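Two sets of fingers and a lot of jars

27th January

I promised a while back that I would write up how the gripper swap went, and then the holidays happened, and then I had a cold, and then I kept finding one more thing I wanted to try before I sat down to type. So this is going to be longer than it should be. Get yourself a coffee!

For anyone new, I have a pair of small desktop arms that I bought as kits and put together last winter, and I have been trying to get them to do simple tidying jobs with kitchen things. Bottles and jars mostly. I had been running both arms on the Kavent fingers, and several of you wrote in to say that I really ought to give the Steinbach ones a fair go before I complained any more about dropping things. You were partly right. I'll get to the partly.

The Kavent fingers first, as they're the ones I know best. They are wide and a bit springy, with a ribbed pad on the inside, and they open to 40 millimeters if you are kind to them and don't mind the little creak at the end. They are lovely on anything with straight sides. You can come in crooked, you can come in too high, and they sort of settle onto the thing and carry it off. I have grown very fond of them. Where they let me down is in company. If two jars are standing next to each other, there simply isn't room to get that fat finger down between them, and you end up shoving the neighbor out of the way or knocking it flat.

The Steinbach fingers are much slimmer and quite stiff. The opening is wider too, which I hadn't expected from the drawings, and it meant I could take some of the jars by the body where before I could only manage the lid. They come with a thin rubber sleeve that you roll on yourself, and I will say that rolling it on took me most of an evening and some language. (Dish soap. Use a drop of dish soap.) Once they are on, they're on, and I haven't had one slip yet.

I decided to do it properly for once, with 30 tries for each set, the same jobs each time, putting things into the tray and taking them back out again. I drove everything by hand through the Eko controller, so there's a fair bit of me in these results, and I was certainly better by the end of the evening than at the start. To be fair to both I swapped back and forth between them instead of doing all of one and then all of the other. That meant a great many tiny screws. I have opinions about tiny screws now.
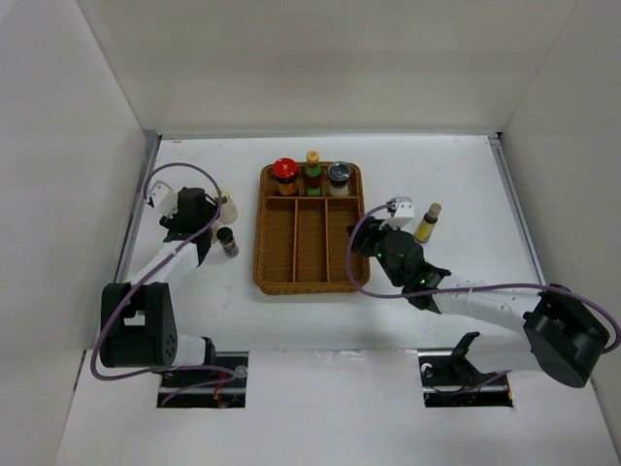

The tray is what made the whole comparison interesting, really. On a bare table almost any gripper looks good, because you can come at a bottle from whatever side you like. Put the same bottle in a compartment with a raised edge and another jar right beside it, and suddenly you are coming down from the top whether you want to or not, and the shape of the fingertip matters more than how hard it squeezes. The Steinbach set managed 24 out of its 30 without touching anything it wasn't supposed to touch. I was so pleased with that I went and told the whole house. The Kavent set did well on the open table and then made rather a mess of things in the tray, and I'm not going to give you the number because on two of those I'm fairly sure I had the wrong wrist angle and it was my own fault.

Now for the partly. The slim fingers are not forgiving. With a rounded bottle, if you close on it even slightly off center, it spins. It just turns on the spot like a little dancer and walks out of your grip. The wide ones never did that to me. After a while I learned to close very slowly, let the bottle find its own place, and only then squeeze, but it adds a few seconds every time and I did catch myself rushing. Caps are another matter. Small caps are easy with the Steinbach set and a real trial with the Kavent one.

A word about the controller, as a few people asked. I had been on the older Eko firmware and finally moved up to the new one before starting. The big difference is that you can set how hard each arm grips separately, on a scale that runs to 3000. What the units are I couldn't tell you, and the manual is shy on the subject. I found that anything in the upper third made the slim fingers bow outward at the tips, so I've been keeping well under that. The old firmware had one setting for both arms, and it drove me up the wall whenever I wanted one arm to hold gently while the other one pulled.

Cables still bother me. I've tried clips, I've tried a fabric sleeve, and I've tried leaving a good generous loop and hoping, and the loop has been the best of them so far. Too short and the wrist stops before it should - you feel it as a sort of sulk in the handle - and too long and it wanders in front of the wrist camera just when you need to see. If you have solved this on small arms, please write and tell me. I'd happily copy you.

Someone also asked where I got the spare mounting screws. There is a little shop out in Cernport that sells them by the bag and was very patient with me on the phone. They sent the right length the second time, and the first time was because I had measured from the wrong end.

What I'd like to try in February is a pair of softer tips on the slim fingers, something with a bit of give for the round bottles. I have a sheet of silicone sitting in the drawer and a good pair of scissors, so I may just cut some and see. And I want to do the tray again with the heavier jars full, as I was cautious this time and used the ones that were nearly finished. For the moment the Steinbach fingers are staying on, and the Kavent ones are in a labeled box on the shelf, where I can get at them if I start to miss them.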